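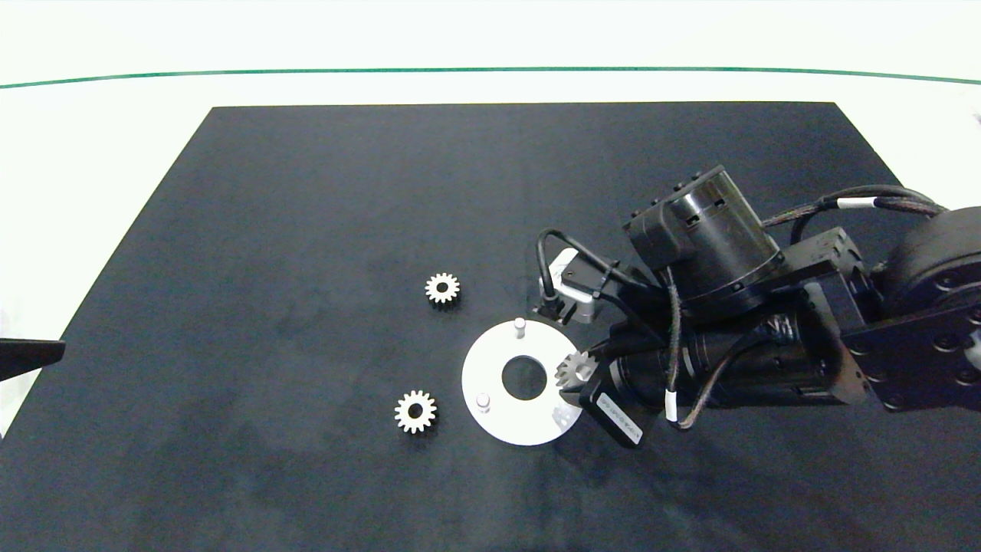
Does Reading on Paper Help You Remember More?

Term project report, Research Methods
Hawi Teshome and Gervasio Benítez
Adviser: Wondimu Alemneh

Why we picked this

Our teachers at Bultirdale keep telling us that we remember more from paper than from a screen. We heard it so often that we started to doubt it. When we asked where the claim came from, most people said "studies" and could not name one. So we ran a small test of our own in May.

What we did

We had 128 students read the same article, a piece of almost 1000 words on the history of salt mining. Half got a printed copy and half read it on a school laptop. Everyone had the same time limit, then took a short written quiz. We did not let anyone look back at the text.

Mulugeta Admasu wrote the quiz so that neither of us could favor one group. Two of his questions were badly worded and we threw them out before scoring. We know that looks convenient, but we did it without seeing any answers.

What we found

The paper group did a little better. The gap was so small that one sleepy class could have caused it, and one of the laptop classes did take the quiz right after lunch. We don't think our result proves anything about paper.

What did stand out was how sure people were. Before the quiz we asked each reader to guess their own score, and the laptop readers guessed too high more often. That might mean screens make people overconfident – or it might mean the students who are used to laptops are just more relaxed about quizzes. Our test can't tell these apart.

Problems

We split people by class, not by drawing names, so the groups may have been different from the start. Salt mining is also a dull subject, and several people admitted they skimmed. A longer gap before the quiz would have been a fairer test of memory. Ours came minutes after the reading, and the claim we keep hearing is about what sticks for weeks.

If another group repeats this, they should mix the classes and wait at least a few days. Our quiz and the scoring sheet are in the binder with Mr. Alemneh.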